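4. How candidates hedge their promises

4.1 Material

The promises come from printed campaign leaflets in the Vidico archive, which holds local election material from Flekoseck County going back further than we had dared to hope. After removing duplicates and leaflets with no stated promise at all, we were left with 2,949 promises made by 271 candidates for mayor, county board, sheriff and school board. We worked from scans, and the scans are wonderful. You can see coffee rings, crossed-out phone numbers and, on one school board leaflet, a voter's penciled reply ("when?") next to a line on bus routes. The last leaflets were added in January, and the set was closed in May 2020.

A promise, for our purposes, is any sentence in which the candidate says that something will be done, stopped, kept or changed if he or she wins. "I will repave Mill Road" is a promise. "Our roads are a disgrace" is a complaint, however clearly it hints at one. We left out complaints even where the hint was loud, and we know some readers will disagree with that. Earlier work on national party platforms faced the same choice and mostly made it the same way, so our results can at least be set beside those.

4.2 Coding

Each promise was read by three coders, working apart in Julteo, and put into one of three groups. Plain promises have no condition attached. Open hedges have a condition in the same sentence, in words the same size as the rest ("if the state grant comes through, I will reopen the library branch"). Remote hedges have a condition somewhere else: at the foot of the page, on the back, in a footnote, or in a general statement such as "all proposals depend on available funds." This last group was the one we were most excited about, because studies that work from typed-up text tend to lose it. Once a leaflet has been turned into a plain file, a footnote and a headline look just the same.

Where the coders disagreed, they met and talked it through with Bjartur Toft, who had not seen the first round of codes. Most of the trouble came from words like "work toward" and "fight for." Is "I will fight for lower water bills" a plain promise to fight or a hedged promise about bills? We finally treated it as plain, with the fight as the thing promised, and marked every such case so that others can pull them out and run the numbers again. Please do! 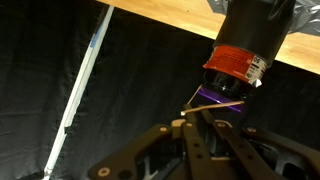
Figure 3. Small print and the surface it sits on.

Remote hedges raise a question that open hedges do not, namely whether a voter could be expected to find the condition at all. We looked at type size first and soon saw that size alone was a poor guide. A short condition in small type, set alone in white space on the front, is easy to spot. The same words in the same type can vanish when they run down a fold or sit beside a block of strong color. The effect is familiar from everyday packaging: in Figure 3 the orange-red label is what the eye goes to, while the lettering on the small white panel at its side is small and angled, and most of it can't be read. Leaflets do this too. We therefore scored every remote hedge for placement as well as size, noting the side of the page, the direction of the type and whatever stood next to it.

4.3 What the hedges look like

The pattern by office is striking. Candidates for sheriff make the plainest promises of any group, and when they hedge they do it openly, nearly always with reference to the county board's control of the budget. Candidates for the board itself are the heaviest users of remote hedges. We had expected the reverse, on the thinking that people who would hold the purse strings have less need to protect themselves. One reading is that board candidates know the budget well enough to worry about it. Another is simply that they had more money for printing, and a four-page leaflet has more corners than a postcard. The archive does not record printing costs, so we can't settle the matter here, but it would make a terrific follow-up.

Sitting officeholders also hedge in a different way from challengers. Their conditions name real things: a bond vote, a court ruling, the end of a contract. Challengers lean on general phrases, "as funds allow" above all. Nazarenko, the largest town in the county, is the exception. Its challengers write conditions every bit as detailed as those of the people they hope to replace, and several quote the town's own budget by page. The town has long posted its full budget online and its neighbors have not, and we suspect a link, though one town is thin ground for a claim.

It would be easy to read remote hedges as a trick, and some of them may be. Still, a condition on the back page is a condition in print, and it can be checked later. Plain promises with no condition anywhere leave the voter guessing about what would count as a fair excuse. Section 5 takes up that point by matching the promises to board minutes.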